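The Mower Project: Notes from Bay 3

Those who have wandered past bay 3 lately and seen grown adults arguing over a garden on a monitor will want an update. The Drimton workshop's robot mower, known as Jamero for reasons lost to the December meeting, now drives itself. It does this entirely inside a computer, where the grass never gets any shorter and the blades can't find your thongs.

The real chassis is still on the bench. It has two wheelchair motors, a castor off a hospital trolley and a deck Ludger Kleinschmidt welded up from an old barbecue lid. It weighs 38 kilos, a figure Ludger is proud of and the rest of us have to lift. Until the steering can be trusted, the blade motor stays in Yareli Quezada's locked drawer.

Yareli has been writing the software that keeps Jamero on the lawn. The first version treated every dark patch as a hole and refused to go near it. The second treated nothing as a hole and spent an evening trying to climb the house. Version three is better behaved, and last week managed 15 minutes before it parked itself against a tree and asked for help.

Mohandas Pai has looked after the virtual yard, and we have to say his taste in real estate is well beyond anything our members can afford. Lawn, stepping stones, patio, balcony. The edging along the patio is the present sticking point, as Jamero has to tell light and dark edging stones from light and dark stepping stones, cross one lot and turn back at the other. 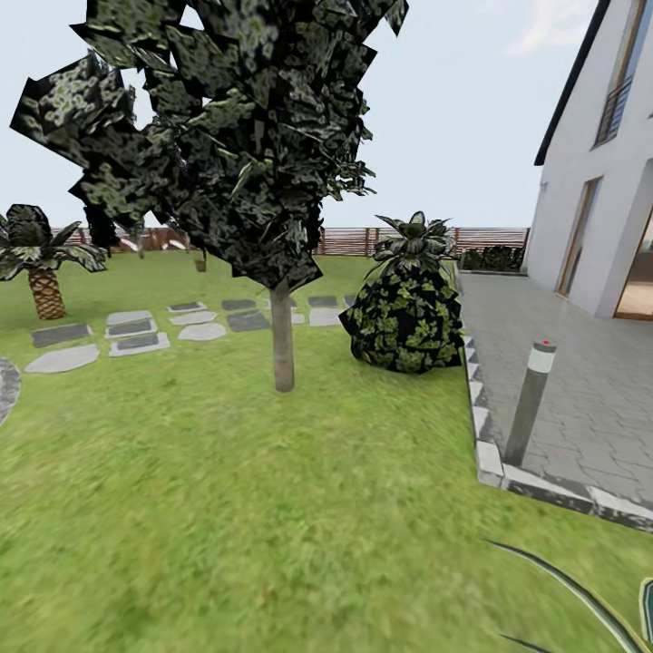
What we're after

A sealed 24-volt charger, any colour. Wheel encoders, matched if possible. A bumper switch that survives Ludger. Toivo and Orvokki Vainio have offered their back lawn at Gremdale for the first outdoor run, on the condition that somebody walks beside it with a hand on the stop button and that the dahlias are considered out of bounds.

Build nights start at 7.30 in bay 3. Closed shoes, please, and bring your own mug.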